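Notes on relighting the foyer and box office at Drernemside, a two-hall arts center. Posting as a thread so I can find it again later.
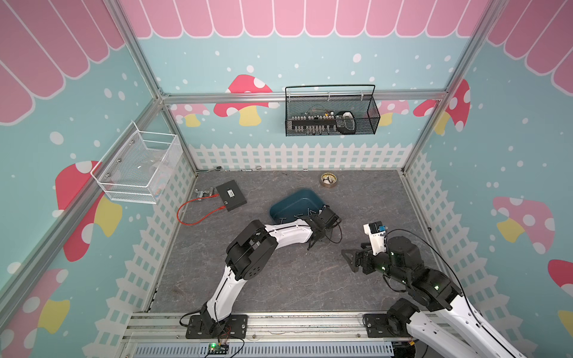
1/ The brief was one page. Keep the 124 existing ceiling positions, lose the glare at the box office, make the way to the small hall obvious from the front doors. Margarida Cunha ran the survey and found half the old downlights aimed at floor nobody walks on. The rest of the budget talk was about walls. A painted wall only works if light reaches it evenly, top to bottom. Take a pale teal background with small white dots and a row of pink scallops along the top: light it from a steep angle and the scallops burn out while a white picket fence at the base goes gray. Same paint, two different whites.

2/ So: wall washers, set back from the surface by a third of the wall height. Lumora linear units, asymmetric lens, 30 degree tilt. We tried them closer in and got scallops of our own.

3/ Color temperature is 3000 K at the doors and 3500 K at the counter. Staff read tickets and bank cards there all evening. Warm light looked good in the renders and poor on printed seat numbers.

4/ Control is DALI, 10 groups. Celeste Barros wrote the scenes. Preset 2 is the interval: foyer up, corridor up, counter unchanged. Fade time is 30 seconds. Shorter than that and people take it for the call back to their seats.

5/ Corners. Where a side wall angles in toward the back wall, two washers overlap and you get a bright vertical band. Dim the last unit on each run. We settled on 10 percent below its neighbors - measured at eye level, with the doors shut.

6/ Still open: the emergency fittings sit on the old circuit, and the test switch is behind a poster case. The electrician is back in June. Drawings get reissued after that.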